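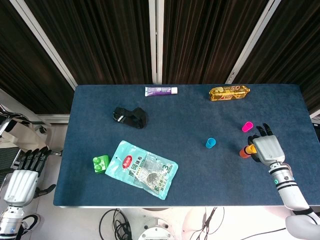 Mokano halts two-armed robot trials after grip fault

8 June 2018

Print this article | E-mail this article

Mokano has stopped work with its two-armed sorting robots at its Brelmont site after the right hand of one machine failed to open on command and kept closing on the object it was holding. No one was hurt, the company said.

The fault happened during a routine tabletop session in which the robot picks up cups, packages and other small household items and puts them down again. The hand had closed on a plastic cup and was told to release it. The fingers instead tightened for 17 seconds, until the operator pressed the stop button. The cup split and a piece of it landed on the floor outside the marked work area.

Mokano said the operator was standing behind the line at the time and was wearing eye protection. The session was ended and power to both arms was cut.

A first check pointed to a bad reading from a sensor at the base of one finger. The sensor reported that the hand was empty, and the control software responded by adding force. A second safeguard, meant to limit the force whatever the sensor says, had been switched off during an update and was not switched back on.

The company has since gone through its session logs and found two earlier cases in which a hand was slow to let go. Both had been written down as operator delay and were not passed on to the safety desk. Neither caused any damage.

All 21 robots of the same type are now out of use, including those at Mokano's smaller site in Velmont. Work with single-arm machines, which have a different hand, is going on as usual.

Zepeda, the firm that supplies the hands, has taken back the damaged unit and is testing it. It said in a short statement that it had not had a similar report from any other customer, and that it would replace the finger sensors free of charge if a defect was found.

Mokano said the robots will not run again until the force limit has been moved out of the software and into the hand itself, where an update cannot turn it off. Each machine will also have to pass over two hours of gripping and releasing with no one in the room. Staff are being told to report any late release on the same day - even if the hand opens by itself in the end.

The company expects the first machines to be back at work in September.

Print this article | E-mail this article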